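Returning a work mobile phone

Guidance for staff and line managers at Oltholm

This page sets out how to prepare a work mobile phone for return. It applies to staff who are leaving Oltholm, moving to a post that does not carry a phone, or exchanging an old handset for a new one. It does not cover tablets or laptops. Lost or stolen phones must be reported at once to the Devices Desk on extension 181, at any hour, and the steps below should not be followed.

Please read the whole page before you begin. Steps 6 and 7 cannot be undone.

What you will need

The phone and its charger
Your staff number and Driveo password
The screen lock code for the phone
A computer on the office network
Form 1113, Return of Mobile Equipment
A padded envelope, if you are returning the phone by post

Allow an afternoon for the work. Most of it is waiting for files to copy, and you may carry on with other duties meanwhile.

Step 1. Tell the Devices Desk

Send a short message to the Devices Desk giving your name, staff number and last working day with the phone. You will receive a reference number by return. Write it down, as it is needed on Form 1113 and on the outside of the envelope.

If the number is to pass to a colleague, say so in this message. A number that has been released cannot normally be recovered. Line managers should check whether it is printed on any leaflet, sign or vehicle before agreeing to let it go.

Step 2. Check what is on the phone

Look through the phone and decide what falls into each of the following groups.

Work records. Photographs of sites, notes of visits, voice recordings made for minutes, and text messages in which a decision was given or received. These belong to Oltholm and must be kept.

Personal items. Family photographs, personal contacts and similar. Limited personal use is allowed under the phone policy, and you may keep copies of your own items. You may not keep copies of work records.

Everything else. Duplicates, screenshots that have served their purpose and downloaded files held elsewhere. These may be left where they are, and will be removed in Step 7.

If you are unsure about a text message, treat it as a work record.

Step 3. Charge the phone

Charge the phone fully before copying anything. Many handsets pause a large copy when the battery runs low, and some do not start again without being told to. Leave the phone on a flat, clear surface while it charges, away from drinks and direct sun, and take it out of any thick case.

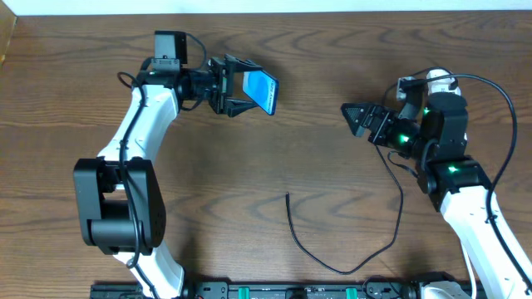
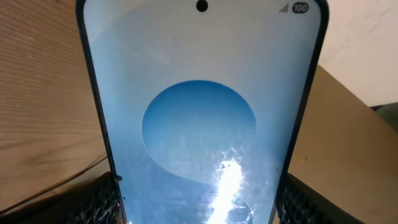
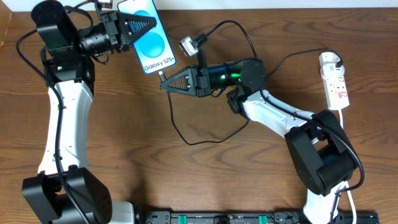
Second picture: a handset with the battery indicator at 100.

Step 4. Copy work records to Driveo

Connect the phone to the office wireless network. Do not use mobile data for this step.

Open Driveo on the phone and sign in with your staff number. Choose Add, then Folder from phone, and select the folders you identified in Step 2. Place them in your team's area under Returned Devices, in a new folder named with your surname and the reference number from Step 1.

Driveo will not accept a single file larger than 300 MB from a phone. Long videos are the usual cause of difficulty. Copy these to a computer by cable and add them to Driveo from there.

Text messages are not copied with other files. Open each conversation you need to keep, choose Export from the menu, and save the result to the same Driveo folder. On older handsets the Export option is missing, and the Devices Desk will do this part for you if you note it on the form.

When copying has finished, open the Driveo folder on your computer - not on the phone - and open several files of each kind. Photographs should appear at full size and recordings should play to the end. If a folder looks short, copy it again.

Step 5. Copy your personal items

Personal items should go to your own computer or your own storage account. They must not be placed in Driveo, even for a short time. Contacts can be saved as a single file from the Contacts menu and sent to a personal email address, provided that no work contacts are included.

Remember any personal service that sends a sign-in code to the work number, such as a bank or a utility account. Change the number held by each of these before you go further. The Devices Desk receives more calls about this than about any other part of the process, and cannot forward codes once a phone has been returned.

Step 6. Remove accounts and the management profile

Sign out of every account on the phone, beginning with personal ones. Go to Settings, then Accounts, and work down the list until it is empty. Turn off any feature that locks the phone to its owner or reports its position.

Next, open Ellolell, which is the program Oltholm uses to manage its phones. Choose This device, then Release. You will be asked for your staff number and the reference number. The phone may restart. Email and calendar will stop working at this point, and should be read on a computer from then on.

If Ellolell refuses to release the phone, wait 30 minutes and try once more. After a second refusal, stop and telephone extension 181. Please do not delete the program by other means.

Step 7. Reset the phone

Go to Settings and find the reset menu. The wording differs between makes, but the option required is the one that erases all content. Enter the screen lock code when asked. The phone will restart and show its welcome screen. Leave it at the welcome screen and switch it off. Do not begin to set it up again.

A phone with a broken screen may not allow this. In that case complete the earlier steps as far as you can and write "Not reset" clearly at the top of Form 1113. Such phones must be handed over in person and may not be sent by post.

Step 8. Remove the SIM card and clean the phone

Take out the SIM card with the small pin supplied, or with a straightened paper clip. Tape the card to Form 1113 in the box provided. If the phone uses a built-in SIM, write "Built-in" in the same box.

Wipe the phone with a soft, slightly damp cloth. Do not use kitchen sprays, and keep moisture away from the charging socket. Remove stickers and name labels, but leave the Oltholm asset label in place.

Step 9. Return the phone

In person. Bring the phone, charger and Form 1113 to the Devices Desk on the ground floor. The desk is closed on Wednesday afternoons. You will be given a receipt, which you should keep until your final pay has been settled.

By post. Place everything in the padded envelope, write the reference number on the front and put it in the Zerouali courier tray in the post room. Staff who work from home may ask for a Zerouali collection when they first write to the desk in Step 1. Ordinary post must not be used.

Notes for line managers

The manager's section of Form 1113 must be signed before the phone is returned. By signing, you confirm that you have looked at the Driveo folder and are content that the team's records are there. Where a member of staff is absent and cannot complete these steps, do not ask for their lock code. Send the phone to the Devices Desk as it is, switched off, with a note of the circumstances.

Phones may not be passed directly from one member of staff to another, including within the same team. Each one must come back to the desk and be issued again.

Questions about this page should be sent to Said Fawzy, Devices and Records. The page is next due for review in November.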